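Gemüse richtig lagern: was bei mir in den Kühlschrank darf und was nicht

Seit ich mein Gemüse in der Gärtnerei Jastitz hole (die haben ab Juni so eine Kiste zum Festpreis, man weiß vorher nie genau, was drin ist), habe ich ein Luxusproblem: viel zu viel Grünzeug auf einmal und einen Kühlschrank, der schon mit Milch, Butter und drei angebrochenen Senfgläsern voll ist. Im ersten Sommer ist mir dauernd was vergammelt, das hat mich wahnsinnig geärgert. Inzwischen habe ich mir ein kleines System zusammengebastelt, und weil ich in den Kommentaren immer wieder danach gefragt werde, schreibe ich es jetzt endlich mal auf.

Erst mal auspacken

Klingt banal, ist aber der Schritt, den ich früher am liebsten übersprungen habe. Die Kiste kommt auf den Küchentisch und alles wird einmal in die Hand genommen. Druckstellen? Kommt in die Schale für heute. Gummibänder und Bast von Kräutern und Radieschen ab, sofort, die quetschen die Stiele, und genau da wird es zuerst matschig. Das Grün von Möhren, Kohlrabi und Radieschen drehe ich ab, sonst zieht es das Wasser aus der Knolle. Das Radieschengrün wandert bei mir ins Pesto, Möhrengrün mag ich ehrlich gesagt nicht so.

Gewaschen wird vorher NICHT. Ich weiß, meine Mutter sieht das anders, aber nasses Gemüse hält einfach schlechter. Einzige Ausnahme ist Salat, dazu gleich mehr.

Salat

Blätter ablösen, in reichlich kaltem Wasser schwenken, richtig gut trockenschleudern. Dann ein sauberes Geschirrtuch in eine große Dose legen, Salat locker drauf, Tuch drüber, Deckel zu. Ich nehme dafür die flache Dose von Bolleo, die ich vor Ewigkeiten auf einem Flohmarkt mitgenommen habe, jede andere tut es genauso. Wichtig ist nur, dass man nicht stopft! Wenn das Tuch nach zwei Tagen klamm ist, tausche ich es aus.

Falls der Salat schon schlapp ist: eine Viertelstunde, also wirklich 15 Minuten, in eiskaltes Wasser. Wirkt auch bei Mangold und bei Möhren, die sich biegen lassen wie Gummi (die brauchen allerdings länger, gern über Nacht).

Kräuter

Petersilie und Koriander stelle ich wie einen Blumenstrauß ins Glas, einen Fingerbreit Wasser, lose eine Tüte drüber, ab in die Kühlschranktür. Basilikum bitte nicht, der wird im Kühlschrank schwarz. Der darf ohne Tüte auf der Fensterbank stehen, ebenfalls im Wasser, und wenn man Glück hat, bildet er Wurzeln und man kann ihn eintopfen. Schnittlauch schneide ich gleich klein und friere ihn ein. Dafür habe ich ein altes Schraubglas, 735 ml, da waren mal Gurken drin, und das passt genau ins obere Gefrierfach. Man kann den Schnittlauch gefroren rausschütteln, ohne dass er zum Block wird, solange er beim Einfüllen trocken war.

Tomaten, Gurken, Zucchini

Tomaten bleiben bei mir draußen, immer. Mit dem Stielansatz nach unten auf einen Teller, nicht übereinander. Gurken und Zucchini mögen es kühl, aber nicht kalt, und da fängt in einer normalen Wohnung das Gesuche an. Ich habe eine kleine Abstellkammer zum Treppenhaus hin, dort ist es meistens angenehm. Im Hochsommer, wenn das Thermometer da drin über 22 Grad klettert, ziehen die Gurken dann doch ins oberste Kühlschrankfach um. Da ist es am wenigsten kalt. Zwei, drei Tage geht das prima, danach kriegen sie diese glasigen Stellen.

Und bitte keine Äpfel daneben! Äpfel und Tomaten geben Reifegas ab, und die Gurke daneben wird davon gelb und weich. Ich habe das lange für ein Ammenmärchen gehalten, bis ich beides mal eine Woche nebeneinander in der Schale hatte.

Paprika

Paprika ist eigentlich dankbar. Ganz gelassen, trocken, ins Gemüsefach, am besten in ein Küchentuch eingeschlagen. Grüne halten sich länger als rote, die sind ja auch noch nicht so reif. Beim Kaufen schaue ich auf den Stiel, der soll frisch aussehen und nicht braun und schrumpelig sein, und die Haut muss sich straff anfühlen. Angeschnittene Hälften halten besser, wenn man Kerne und weiße Häutchen gleich rausnimmt, die fangen nämlich zuerst an zu schimmeln.
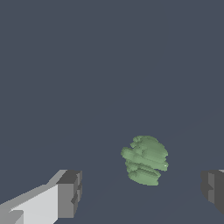

Mattes Grün

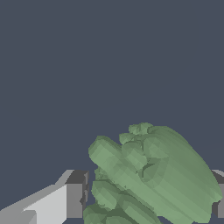
Wenn ich mehr Paprika habe, als wir essen können, schneide ich sie in Streifen und friere sie roh auf einem Blech vor, später kommt alles in einen Beutel. Knackig sind sie nach dem Auftauen natürlich nicht mehr, für Gulasch oder Pfannengerichte ist das aber völlig egal. Oder ich röste sie im Ofen bei starker Hitze, bis die Haut schwarze Blasen wirft, Schüssel drüber, abkühlen lassen, Haut abziehen, mit Öl und Knoblauch in ein Glas und dann innerhalb weniger Tage aufessen. Bitte im Kühlschrank lassen, Knoblauch in Öl ist nichts fürs Regal.

Zwiebeln und Kartoffeln

Beides dunkel und luftig, beides getrennt voneinander. Ich hatte sie jahrelang im selben Korb und mich gewundert, warum die Kartoffeln schon wieder keimen. Jetzt liegen die Kartoffeln in einer Papiertüte ganz unten in der Kammer und die Zwiebeln hängen in einem Netz am Haken. Der Haken ist von Gounder, selbstklebend, und hält erstaunlicherweise seit zwei Wintern. Frühlingszwiebeln stelle ich mit den Wurzeln ins Wasser, die wachsen sogar nach, wenn man nur das Grün abschneidet.

Das Gemüsefach selbst

Einmal im Monat räume ich es komplett leer und wische es mit Essigwasser aus, ein Schuss Haushaltsessig auf eine Schüssel lauwarmes Wasser. Danach gut trocknen und unten Küchenpapier auslegen. Das saugt die Feuchtigkeit auf, und die Krümel und Blattreste kann man dann einfach mit dem Papier wegwerfen. Wer solche Schieberegler am Fach hat: zu heißt mehr Feuchtigkeit, das ist gut für Blattgemüse. Offen ist eher was für Obst. Bei meinem alten Ritance war das Symbol so abgerieben, dass ich es jahrelang falsch herum benutzt habe.

Außerdem klebt bei mir ein Zettel an der Kühlschranktür, auf dem steht, was zuerst wegmuss. Im Moment: Mangold, der halbe Fenchel, Dill. Was durchgestrichen ist, ist gegessen oder eingefroren. Und was am Ende der Woche noch draufsteht, kommt in die Suppe, mit einer Kartoffel drin zum Binden und einem Klecks Schmand obendrauf.

Wie ich Kürbis und Rote Bete über den Winter bringe, schreibe ich im Herbst auf, dafür muss ich erst noch die Kammer ausmisten.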